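Small steps and a kitchen timer: a coach on getting going again

The woman who runs the Monday evening goal-setting group in Stondcombe does not like the word motivation. She has coached people for nine years, first inside a large employer and then on her own under the name Piltley, and she says the word does more harm than good.

"People come to me and say they've lost their motivation, as if it was a set of keys," she says. "They want me to help them find it. I ask them what they did on Friday between getting up and having lunch. We start there."

She asked for her name to be left out, as several of her clients work for the same firms and would be easy to place. We met at Cuadros, the café at the bottom of the hill, where she does most of her one-to-one sessions before the lunch trade comes in.

Her own start was an ordinary one. She was a payroll supervisor at Nenex and was asked to look after new starters. Some of them did well and some left within weeks, and she began to write down what the first lot were doing.

"It was dull stuff. They asked a question on the day they had it. They wrote down the answer. They went home on time. I had 33 of them over the years and I kept notes on every one."

Those notes became the basis of her method, which she describes as choosing one job, making it small enough to finish in a single sitting, and recording that it was done. She uses a kitchen timer. Clients keep a paper diary with one line a day, and she will not let them fill in a missed day afterwards.

"If you missed Tuesday, leave Tuesday blank. I want to see the gap. A woman brought me a diary with 202 lines filled in and a big hole in the middle where her father was ill. She wanted to apologise for the hole. I told her the line after the hole was the one I was interested in."

Her own diary has 1,424 entries. She showed me a few pages. One said "rang the bank". Another said "walked, rain".

I asked whether she thought reading about success was any use. She has a shelf of self-improvement books at home and has read most of them.

"I like them. I read them in the bath. A good line can get you off the sofa, I don't doubt that. But it's worn off by the time you've found your shoes, so you need the shoes by the door."
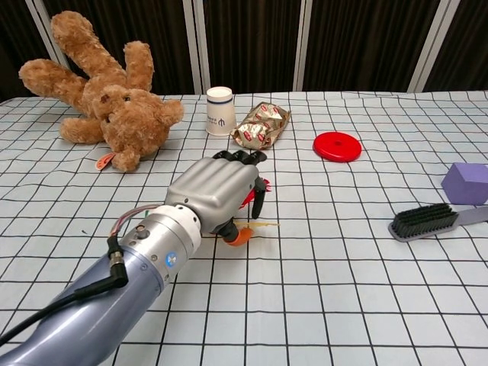
She is careful about what she promises. The group costs the price of the room, and she tells people at the first meeting that it may not suit them. Those who are very low are told to see their doctor before they come back, and she has turned down clients who wanted her to push them harder.

"I had a man who wanted me to ring him at five every morning and shout. I said no. He'd have been paying me to be cross with him."

What does she do when her own plans slip? She says she halves the job, and if that doesn't work she halves it again. Last winter she was meant to be writing a short course and got stuck for most of January. In the end her daily task was to open the document and read the last paragraph.

"Some days that was all I did, and I wrote it down. By March I had a draft. It wasn't very good, but I could mend it."

The course will run in Stondcombe from September, over six Monday evenings, with places for twelve people. They will need to bring a diary and a pen.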